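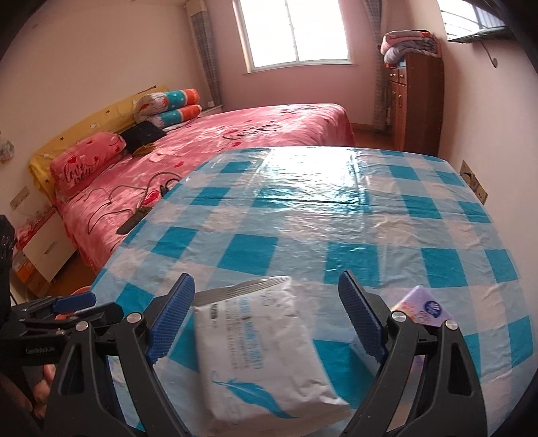
Fig. 1. Soft packages on a checkered plastic tablecloth, bedroom table.

Unit 6: Work Surfaces in Small Rooms
Notes by Kaisu Partanen

6.1 Cover material. A glossy plastic cloth wipes clean and resists spills, but it keeps its fold creases for a long time. Creases affect how flat a soft package lies. Smooth the cloth from the center outward before sorting.

6.2 Glare. Daylight from a window reflects off the far part of a glossy cover and washes out the pattern. Small print is hard to read there – check labels at the near end.

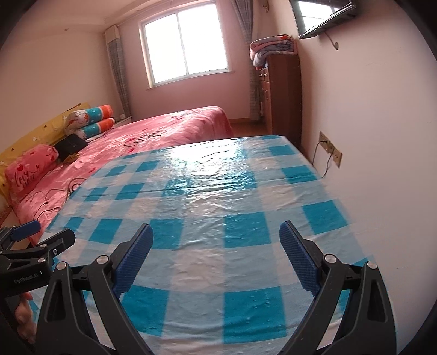 6.3 Adjacent surfaces. In a bedroom the bed is the nearest overflow area. Do not use it for food or liquids. A shiny bedspread also lets light packets slide.

6.4 Clearing. Remove all items before straightening the cloth. Check the overhang on each side.

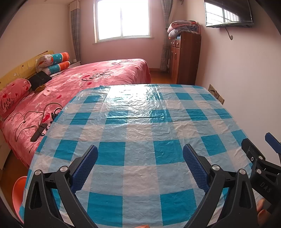 A large check helps with alignment: set package edges parallel to the rows and leave one square between groups.

Reading: Heinonen, handout 14. Exercises are due to Lorna Dizon, room 122.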